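Ticket 954: Badge printer on second floor drops jobs after idle
Product: Drarnier desktop card printer, Gretum print server
Status: Resolved
Priority: Normal
Assigned to: Chak-lun Shih

Reported problem

Visitor badges sent from the front desk do not print if the printer has been idle for a while. The job shows as sent in the desk software and disappears from the queue. No error on the printer panel. A second attempt usually goes through. Both desk workstations are affected. The problem started in February, after the network switch in the second floor closet was replaced.

Environment

Printer is connected by Ethernet and set up as a shared queue on the Gretum server. Desk software is Tsao Visitor, current release. Workstations print through the shared queue and have no direct connection to the printer.

Log

8:40 a.m. Printed a test page from the printer panel. Good output, no banding. Ribbon and card stock OK.

8:55 a.m. Printed a test page from the server. Good output. Printed a badge from each workstation. Both good. Fault not present while the printer is awake.

9:30 a.m. Left the printer idle until the panel went dark. Sent one badge from workstation A. Queue showed the job as printing, then as complete. Nothing came out. Sent the same badge again and it printed.

9:45 a.m. Checked the server event log. The spooler reports the first job as delivered. No timeout and no retry recorded. The port is set to raw with status checking turned off, so the server has no way to tell that the printer did not take the data.

10:10 a.m. Swapped the patch cable between the printer and the wall. No change.

10:25 a.m. Moved the printer to a different wall jack on the same switch. No change. Moved it back.

10:50 a.m. Checked the switch port settings. Energy saving mode is on for all ports. It was off on the old switch according to the saved config. Turned it off for the printer port only.

11:20 a.m. Repeated the idle test. First job printed, but after a delay of around 5 seconds. Second idle test failed the same way as before. Energy saving is part of the problem but does not account for all of it.

1:15 p.m. Printer firmware is two releases behind. Release notes list a fix for lost data on wake from sleep. Backed up the printer settings and installed the update. Printer restarted normally. Network address and card profile were kept.

1:40 p.m. Turned on status checking for the port on the server. Set the retry count to 3.

2:05 p.m. Idle test, workstation A. First job printed.

2:35 p.m. Idle test, workstation B. First job printed.

3:10 p.m. Idle test with both workstations sending at the same time. Both badges printed, in order.

Interim procedure

Before the fix, the desk was told to hand-write badges whenever a job was lost. Paper slips and pens were to be kept within reach of the desk, with the visitor name entered in Tsao Visitor afterward so that the sign-in record stayed complete. This procedure is no longer needed for this fault but stays valid for power or network outages.

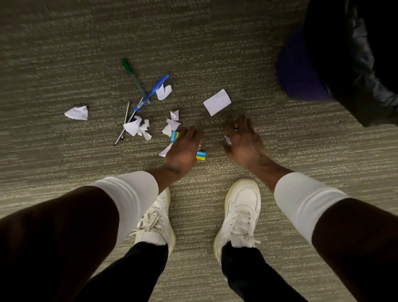

Attachment 1. Pens and paper on carpet.

Cause

Two separate faults. The new switch put the printer port into a low power state, and the old firmware dropped incoming data while waking. With status checking off, the server recorded the lost jobs as complete.

Follow-up

Apply the same port setting to the Colard label printer in the mail room, which is on the same switch. No fault reported there so far. Add the energy saving setting to the switch replacement checklist. Reopen this ticket if a job is lost with the new firmware, and include the time of the job and the workstation used.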